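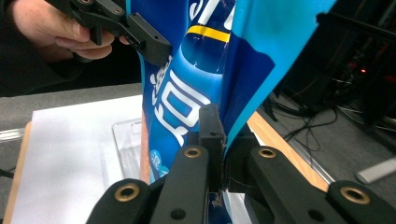

Bags are the worst, according to pretty much every student I met in the robotics club at Kandside, and Koskela (the team captain goes by the one name, so I will too) told me I'd agree with them inside of ten minutes. A box stays a box, Koskela said, but a bag is a different shape every time you touch it.

I'd shown up in October expecting battle bots. You know, spinning blades, a plywood arena, somebody's dad in safety goggles. What I got was a room full of teenagers and college freshmen arguing about snack packaging -- and I mean really arguing, with hand gestures!

The project is called Clastik, and the goal sounds almost silly when you say it out loud. The club wants a robot that can handle floppy, shiny, crinkly stuff without crushing it or dropping it. Before the robot gets a turn, though, people have to do the job themselves with hand-held grippers, over and over, so there's something for it to learn from. The count on the whiteboard the evening I visited was 1152 tries. They want 2101 before the Wodico, the regional meet they've been talking about since summer.

So of course I asked for a turn. You squeeze the handle, the fingers close, and all of a sudden you have no idea how hard you're holding anything. I'm a reasonably coordinated adult. I can parallel park! My first bag slid right out and landed on my shoe, and the kid next to me just said "yep" and handed it back.

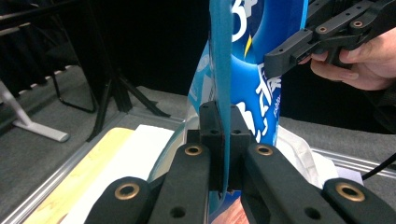 Photo courtesy of the Clastik team

The second gripper is where it gets fun, or awful, depending on who you ask. Passing a bag from one hand to the other means the first has to hang on until the second has a decent bite, and if you rush it you end up with a tug-of-war against yourself. One freshman told me she practices the timing at home with kitchen tongs and a bag of rice. Her roommate has stopped asking.

They work in 40-minute shifts, which felt short to me until I'd done one. My forearm was buzzing. Around 3 people swap in and out on a typical evening, and the ones sitting out go through the recordings and toss the bad ones, and this is where most of the arguing comes from. Does a wobbly grab count if the bag stays up? Half the room says yes, because a robot should see wobbly grabs too. The other half wants them gone. They were still at it when I went to find my coat.

I asked Koskela what happens if they don't hit their number in time. Big shrug. They'll go with what they've got, and in the meantime there's a sign-up sheet by the door. I put my name down for the next early shift.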